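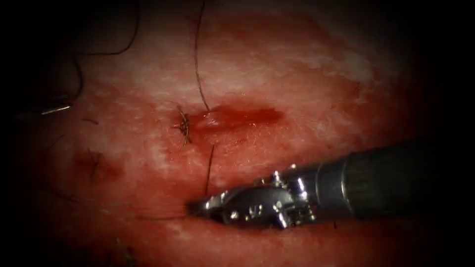
4.3 Setting up thread tracking in Stitik

Thread tracking follows suture thread, needle and jaw tip in the fixed camera's view and passes their positions to the motion planner. Finish the camera calibration in section 4.2 before you start.

1. Open the Perception tab and choose Live view.

2. Move the arm until the metal wrist and jaws are in view. The dark shaft may blend into the shadow at the border – the tracker does not use it.

3. Select Draw mask and leave out the black corners. Thread that runs into the dimmer areas should stay inside the mask.

4. Click once on the jaw tip, then once on the thread next to it. Stitik colours the thread it has found in green.

5. Check the knots. Short cut tails must be labelled Tail. If one is labelled Thread, right-click it and choose Relabel.

6. Click on the needle and set its class by hand if the box reads Highlight.

7. Set Minimum confidence to 80 and press Save profile.

Note: Bright spots on polished steel and on wet tissue can be taken for a needle. Lower the Glare limit one step at a time until the false boxes go.

Caution: Do not turn on Planner link while loose loops are still labelled Unknown. The planner treats them as free space and may path the jaws through them.

If error 639 appears, the mask is too small. Redraw it and repeat from step 4. For error 942, restart the perception service – your saved profiles are kept.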